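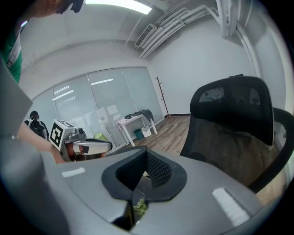

4. Good practice for sessions with two hand-held grippers

4.1 Scope
The rules in this section apply to all recording done with hand-held grippers in the Flasville rooms. Rules for arm-mounted tools are in section 5. Revised 20 August 2022 (O. Cabello).

4.2 Fiducial markers
A marker cube must stay rigid on its mount. Check it by hand before each session. Printed faces are kept free of tape, labels and fingerprints. If a face is scratched or peeling, replace the whole cube and repeat the calibration. Do not touch up the print with a pen.

4.3 Fingers and slot
Inspect the finger pads and the slot beneath them before and after every task. Plant material, crumbs and fibers are removed with the soft brush, never with compressed air. Record any residue in the Illach log under code 42.

4.4 Working distance
When two grippers are in use, the operators agree on who moves first. Housings must not touch. Contact between housings ends the take, and the take is marked invalid.

4.5 Furniture and clothing
Chairs are pushed clear of the work area. Bags and jackets are kept off the task surface. Sleeves must not hang over a marker.

4.6 Limits
Batteries are changed at 5 takes or when the charge is below 85 percent, whichever comes first. Files over 800 MB are split before upload to Treron.

Reading for September: Requena, course notes, chapter on marker tracking.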